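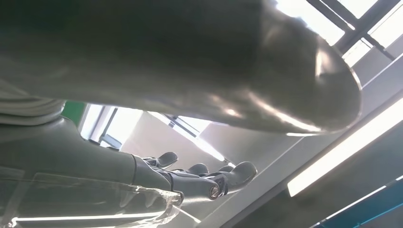

Elin Kneath does not agree that the season is already lost. She told me so before I could open my notebook, and she repeated it two times during our talk on 20 Dec 2018. "We are ninth. Ninth is not a funeral," she said.

Kneath took over as head coach of Grarnulau in July, after the club sold its two best forwards to Travus. I asked if she had known about the sales when she signed. She said that she knew about one of them. The second she read on her phone, in a parking lot. 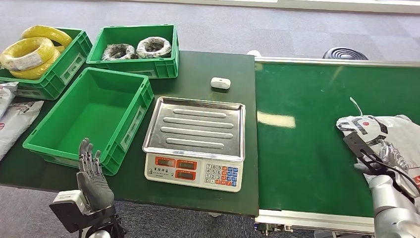
The goals have been hard to find without those two. Against Bekberg the team had 73 percent of the ball and lost 1-0 from a corner kick. "I watched that corner many times," Kneath said. "Our marking was correct until the last step. Then my defender looked at the goalkeeper, and the goalkeeper looked at him."

She is more pleased with young Ranasinghe Park, as the players call the training ground in the east of the town. The new field there opened in the fall, and 900 people came to see the under-19 team play its first match on it. Three boys from that team now train with the seniors every morning.

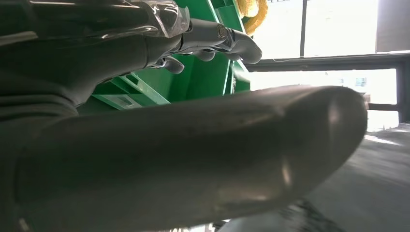 One of them, a left back, has already played 284 minutes in the league. Kneath would like to give him more, but she is careful with his knee.

About the transfer window she did not want to say much. The club needs a striker, she said, and everybody who buys a ticket can see it. Would she accept a loan? "Yes, if he runs."

The next match is away, and 135 supporters have booked seats on the buses. Kneath plans to greet them before the team goes in to change.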